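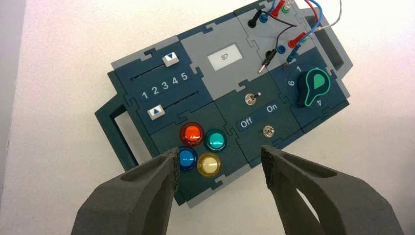
Section 2. Setting Up the Triseo Task Board

Before you start, clear a flat, light-colored work surface. Remove any protective film from the display and check that the interlocking tiles sit level with each other.

1. Lift the board by the handles at each end. Do not lift it by a knob or a test lead.

2. Set it down with the slider module at the upper left and the push buttons below it. The board may sit at an angle to the table edge — it does not have to be square.

3. Move both toggle switches to Off.

4. Slide the upper knob to the right end of its slot and the lower knob to the left end. The numbers 1 to 5 between the slots apply to both sliders.

5. Turn the rotary selector to the position called for in your Fostport exercise sheet.

6. Plug in the test leads. Push each plug straight in until it stops.

7. Press each colored button once and let it come back up before pressing the next.

Note: Wait 10 seconds after power-on before reading the display.

Caution: Do not pry the tiles apart to clean between them. Wipe the seams with a dry cloth. 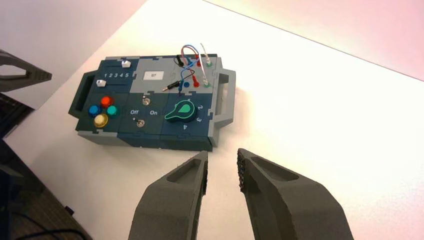 Can the board be stored standing on one end?
Store it flat. Standing it on a handle puts weight on the end tile and can open the seams over time.

Replacement leads are part no. 314. Replacement slider knobs are part no. 1454 and are sold in pairs.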